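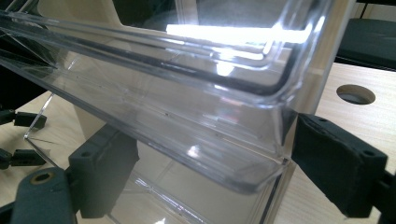 Clear bin in the Judero fingers, soft pads pressing its sides. Glare off the flange from the overhead light.

2 min read

Monday, late. Bench 7, me + Aitana.

Swapped the old hard jaws for the padded ones. Old ones skated on anything glossy. Pads are the Sustiron sheet, cut with a knife, glued, left overnight. Screw holes on the top of the finger still line up with the Herrero bracket, so no redrilling, good.

Clear plastic is the pain. Depth reading goes straight through the wall and picks up whatever is behind, other box, wood panel, anything. Rim is the only thing it finds and then it finds it in stripes becuase of the ridges. Tried masking the bright band in software. Threshold 545 too greedy, ate half the flange. Left it at default for now.

Ran 24 picks on the bins. 7 bad. Most of the bad ones were the rounded corner, pad lands on the curve and the bin twists. Go in farther along the flat part, 12 mm more should do it. Changed offset in the Clususau config, NOT pushed yet, Julián has the other branch open.

Force: leave it low. Walls flex before the motor complains so the current reading is no use as a stop. Aitana wants a limit switch on the slide. Maybe. Wiring first.

To do
- scratched bins vs new ones, same lamp, compare
- try diffuser over lamp (baking paper??)
- ask Julián where the spare pads went
- tighten left finger, some play in it after the run
- rename the log folders, "test_final2" is not a name

Aitana taking the slide home to look at teh belt. Back on it once the offset is merged.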